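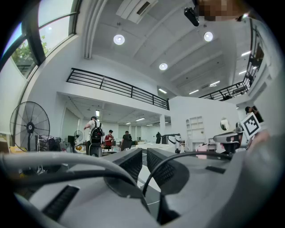 Je voulais visiter la filature Jallodano depuis que je me suis remise au tricot, et il aura fallu une journée portes ouvertes en mars pour que je me décide enfin à prendre le train jusqu'à Clarnport. Quelle journée ! Je suis rentrée avec du suint sur les manches, deux écheveaux de trop dans mon sac et une envie folle d'apprendre à filer.

La filature est à 10 minutes à pied de la gare, en longeant le canal. On la sent presque avant de la voir : une odeur de mouton mouillé et de savon, tiède, un peu grasse, que j'adore et que mon compagnon trouve épouvantable (il m'a attendue au café). L'entrée coûtait 2 euros, café compris, et on partait par petits groupes toutes les demi-heures. J'avais pris le créneau de 9 h 30, je le recommande, l'atelier de lavage tourne surtout le matin.

On commence par le tri. Les toisons arrivent roulées, côté coupe à l'extérieur, et la trieuse les ouvre d'un seul geste sur une grande claie. Elle sépare à la main les épaules et les flancs, qui donnent la meilleure laine, du ventre et des cuisses, plus feutrés et plus sales. J'ai eu le droit d'essayer : on tire une mèche, on la fait claquer entre les doigts près de l'oreille, et si elle casse ou si elle crépite, elle part dans le mauvais tas. La mienne a crépité. Dommage, elle était d'un brun magnifique !

Vient ensuite le lavage, en plusieurs bains successifs, de plus en plus clairs. L'eau doit être bien chaude pour dissoudre le suint, mais il ne faut surtout ni brasser ni changer brutalement de température, sinon la laine feutre et tout est perdu. La guide nous a fait passer de main en main une poignée de laine brute puis une poignée de laine lavée : la différence de poids est spectaculaire. Une bonne partie de ce qu'un éleveur apporte, c'est de la graisse, de la terre et de la paille. La graisse est récupérée pour faire de la lanoline, et les premières eaux, une fois décantées, partent chez un maraîcher voisin.

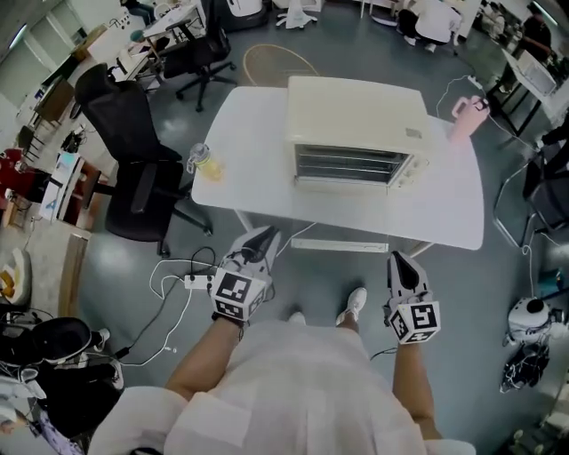
La carderie, c'est le moment que j'attendais. Une carde en marche fait un bruit sourd et régulier qu'on sent dans le ventre, et il en sort un voile si fin qu'on n'ose pas respirer à côté. Les gros cylindres sont couverts de milliers de petites pointes métalliques qui démêlent les fibres et les couchent plus ou moins dans le même sens. Pour la laine cardée, on divise ce voile en rubans et on file presque tout de suite, ce qui donne un fil gonflant, chaud, un peu irrégulier. Pour la laine peignée, il y a encore tout un travail derrière afin d'éliminer les fibres courtes. On obtient alors un fil lisse et plus solide, parfait pour les chaussettes. Je tricote depuis des années et je n'avais jamais vraiment compris la différence, je l'avoue sans honte.

Puis la filature proprement dite. Le continu à filer principal compte 300 broches, et les voir tourner toutes ensemble donne le vertige. La fileuse passe le long du métier, repère un fil cassé à l'oreille autant qu'à l'œil, et le rattache en une seconde d'un petit roulement du pouce. Elle l'a refait trois fois au ralenti pour nous et je n'ai toujours pas saisi où passait l'extrémité du fil.

Dans la partie exposition, Saengthong, un atelier de tissage de soie invité pour l'occasion, présentait ses écharpes. J'y suis restée beaucoup trop longtemps. Les teintes végétales étaient superbes, surtout un jaune obtenu avec du bois de jacquier, et la tisserande m'a laissé toucher un échantillon en soie filée à la main, avec de petits nœuds, rien à voir avec la soie glacée des foulards de ma grand-mère. Ils réfléchissent avec Jallodano à un fil mélangé laine et soie. J'espère de tout mon cœur qu'ils iront au bout !

La boutique, enfin. Ma faiblesse va à la gamme Muvia, une laine cardée en deux brins, non teinte, déclinée du blanc crème au presque noir selon les troupeaux. Elle accroche un peu sous les doigts, elle sent encore vaguement la bergerie et elle gonfle au premier lavage. J'ai pris le gris moyen et le brun tourbe pour un jacquard. Les fonds de cône sont vendus au poids dans des caisses près de la caisse, et il faut y arriver avant midi, après il ne reste que du fil à tisser.

Quelques questions m'ont été posées par les copines du groupe de tricot, je mets ici la première, qui revient tout le temps.

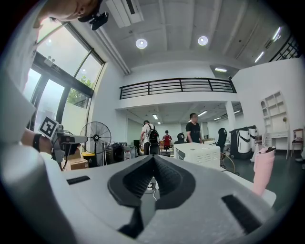 Peut-on apporter la toison de ses propres moutons pour la faire filer ?

Il faut s'inscrire avant la tonte, car la filature regroupe les petits lots par couleur et par finesse. Les toisons doivent être sèches, débarrassées des parties crottées et emballées dans des draps ou des sacs en papier, jamais en plastique. On peut demander à récupérer uniquement sa propre laine, mais le lot minimum est alors plus élevé et l'attente plus longue.

Et la visite convient-elle aux enfants ?

Les miens auraient adoré le tri et un peu moins la carderie, à cause du bruit. On prête des casques à l'entrée de l'atelier. Comptez deux bonnes heures, prévoyez des chaussures fermées et un pull que vous ne craignez pas de salir. Pour manger, il y a une crêperie au bord du canal, juste après l'écluse ; demandez celle au chèvre et aux poireaux.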